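Castine Home Forum > Furniture and Repairs > White rings on an oiled table top, what do you use?

isauro_olvera
Posted 2 December 2020
Member, 7 posts

Good evening to all. I write from a small flat which I rent since the spring. My table has a pale top that was finished with oil, I believe, by the person before me. Now it has white rings from tea cups, three of them, and one is quite big. I already tried a soft cloth with warm water and a little soap. The rings became less clear while the wood was wet, but when it dried they were the same as before.

My neighbour says mayonnaise. My mother says toothpaste. I do not want to put food on my table if it is not necessary. What do you use, and how long must I wait between one try and the next?

Westener
Member, 2000 posts

Your mother is half right, but please don't start with toothpaste. It is an abrasive, and on a pale top you will swap a white ring for a dull patch.

A white ring is moisture in the finish. A black ring is moisture in the wood. Yours are white so you are lucky. Leave the table alone for four days in a warm room first, nothing on it, no cloth. Half of them go by themselves.

Padstow_Jen
Member

Mayonnaise works!! I have done it on my nan's sideboard and on my own coffee table, left it overnight and wiped it off in the morning (the smell goes, I promise). It's only the oil in it doing the job, so if you don't fancy egg on your furniture use olive oil with a bit of salt. Everyone is so frightened of their tables these days.

Westener
Member, 2000 posts

Olive oil never dries properly. It sits there and goes sticky and then it catches dust. Please use a proper furniture oil.

Padstow_Jen
Member

My nan's sideboard is not sticky.

isauro_olvera
Member, 7 posts

Thank you both for the fast answers. I should have said more about the table. It is a round one and the grain is light, with small waves in it. I do not know the name of the wood. The shop where it was bought is called Arellano, this I know from a label underneath, but I could not find them any more.

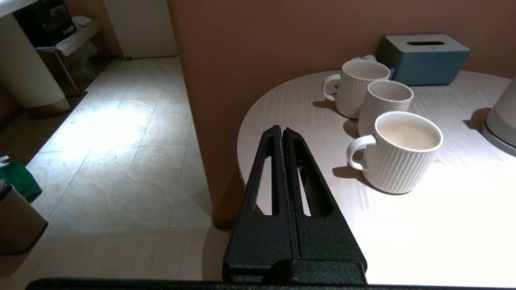
Round top, light grain, with strong light on the right side.

I do not expect that anybody can tell the finish from a photo. Is there a test which I can do at home?

tolly
Moderator

Put one drop of water somewhere that does not show, near the edge for example, and look after ten minutes. If it sits up in a bead, you have varnish or lacquer. If it goes flat and the wood gets darker, you have oil, or nothing at all.

If it is lacquer, oil will do very little for the rings, whatever Jen's nan says.

Westener
Member, 2000 posts

Agree with the water test. Also feel it with your fingertips. Lacquer is smooth like a plate, oil feels more like wood.

hobbs_end
Member

I'm going to disagree with the waiting. I waited a whole winter for a ring to go and it is still there. An iron on the lowest heat, no steam, with a cotton tea towel folded in between. Press for a few seconds, lift, look, press again. Mine went on the third press.

tolly
Moderator

The iron can work, but I have also seen a top with the shape of an iron in it. If it is a veneer, the glue underneath may let go. Isauro does not know what the table is made of, so I would keep this for the very end.

hobbs_end
Member

Lowest heat, I said. And a tea towel. People don't read.

isauro_olvera
Member, 7 posts

I made the test with the drop. It went flat, and the wood became darker, so I understand that it is oil. The dark place was gone after an hour.

My plan is now to wait the four days, and after this to try a furniture oil. In the hardware shop near me they have only one, the name is Wident. Does somebody know it? The tin says it is for inside use. I also do not understand if I must oil the full top or only the rings.

Westener
Member, 2000 posts

Not used that one. Do the full top, otherwise you get shiny islands. Thin coat, with the grain, wipe off everything that is left after fifteen minutes. And lay the cloth out flat outdoors until it is dry before you throw it away. Oily cloths in a ball can catch fire.

Padstow_Jen
Member

And buy some coasters, love.

isauro_olvera
Member, 7 posts

I have coasters. My guests do not see them. I will write again when the oil is dry.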